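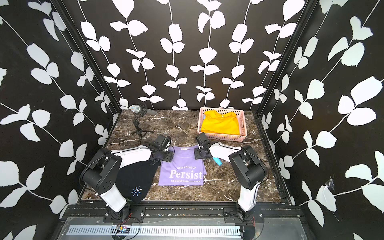

Yolandi Rampersad wrote in to say that my August piece on paring down the closet was all very well, but I had skipped the hard part, which for her is T-shirts. She has a drawer of them that won't close, she can't part with the ones from old races and concerts, and she wanted to know what on earth I do with mine.

Fair question, Yolandi! I did skip it, and I skipped it on purpose, because my own T-shirt drawer was a disgrace at the time. I have since spent two weekends on it and I'm ready to talk.

First, the stacking. I stacked my shirts for my whole adult life, and all that ever got me was the same top 3 shirts worn over and over while everything at the bottom turned into a sort of fabric pancake. Now I file them standing up, like folders. Fold the sides in so you have a long strip, fold that in half, then in half again (or in thirds, if your drawer is shallow like mine). If it flops over when you stand it on its edge, fold it a little tighter. Slippery workout shirts will flop no matter what you do — I roll those and stuff them along the side, and I'm at peace with it.

Now the sentimental ones. I pulled out every shirt I hadn't worn in a year but still felt something about, and put them in a bag in the hall closet. The rule was that I could go get one any time I wanted to wear it. I went back for the green one from my sister's bakery, and for an awful tie-dye thing I sleep in. The rest stayed in the bag all summer, and by Labor Day I was ready to let most of them go. I cut the fronts out of a few with a vague idea about a quilt. They are still in a pillowcase. Ask me about the quilt next year.

Stained and stretched ones became rags. Old cotton T-shirts make the best window rags I've ever used, much better than paper towels, and you can wash them over and over. Cut off the seams first or they'll leave streaks.

If you do want the quilt and have no plans to sew it yourself, a couple of you have mentioned Cadoseo, who will take a box of shirts and send back a blanket. I haven't tried them. If you have, hit reply and tell me how it came out, and whether they could do anything with a shirt that has puffy paint on it. I own two.

Next time I'm doing socks — send me your worst sock stories before then, please!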